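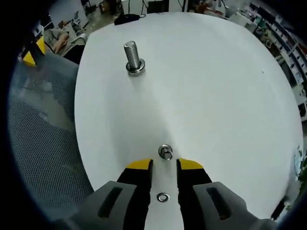
A hex-head bolt standing on its head with a washer at its base, and a separate flat washer on a white tabletop.

A washer is a thin plate with a hole, usually round, fitted under the head of a bolt or under a nut. Its main job is to spread the clamping load over a wider area and to protect the surface from the turning part.

Types
Plain (flat) washers are the most common. Fender washers have a much larger outside diameter for the same hole and are used on thin sheet or soft wood. Split lock washers are cut through at one point and twisted slightly, and are sold as a guard against loosening.

Disputed claims
The value of the split lock washer is often overstated. Once the bolt is tight the ring is pressed flat, and it then adds little that a plain washer would not. Vibration tests have repeatedly shown joints with split washers coming loose, yet the part is still packed in furniture kits and repair sets. Stacking two or more flat washers to "strengthen" a joint is also doubtful, as each added face is one more place for the joint to settle.

Retail assortments
Washers are widely sold in mixed boxes. The Zullura assortment is advertised as 1,441 pieces in 40 sizes, a total that counts nuts and bolts along with washers. The Odberg box lists 30 sizes, several of which differ only in thickness. Neither label gives a hardness grade, so "heavy duty" on the lid means very little.

See also
Bolt
Nut (hardware)
Locknut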